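An afternoon at the Divia open day, Pudcombe

Mar 17, 2018

I promised a few of you a proper write-up, so here goes. Divia opened its workshop in Pudcombe to visitors for one afternoon, and I went along expecting a big robot behind glass. The part I liked best was a row of tables upstairs where people were teaching a machine to handle clothes by doing it themselves, over and over.

Diễm Nông showed our group round. She runs what they call the Lâm project, and she talks fast and answers everything, even the question from the boy next to me about whether it could do his bedroom (not yet). The idea is simple enough. You hold a gripper in your hand, squeeze it, and it closes on whatever you want to pick up. There's a camera fixed on it, so every go is saved as the gripper saw it, and the learning system gets all those goes to study later. They want 200 good examples of each task before they train on it, and a fold that goes wrong and gets put right is kept as well. I hadn't expected that! Diễm said the rescues are some of the most useful ones they have.

Then we were allowed to try. Phong Thân was looking after our table and gave me two tips – go slower than feels natural, and keep my other hand in my lap.
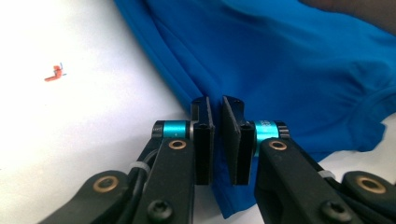
It's much harder than it sounds. Your own fingers know when they have two layers of cloth instead of one, and with the gripper you have to work it out by looking. I kept coming at the folds too steeply and pushing them flat. Phong showed me how to slide in from the side, low down, and after that I got on far better. A neat fold takes him about 20 seconds. I didn't ask what mine took.

I also had a good chat with Đức Đỗ, who goes through the recordings afterwards and throws out any where the cloth was hidden for too long. He had 57 still to check before going home and seemed quite cheerful about it. In October they hope to move on to socks and pillowcases, with a second set of tables.

Tea was downstairs, next to the Virnudard stand, where they had a cutaway motor you could turn by hand. Parking is round the back and fills up early – I ended up by the church and walked. If they do another one, book the upstairs session first, as the places go quickly.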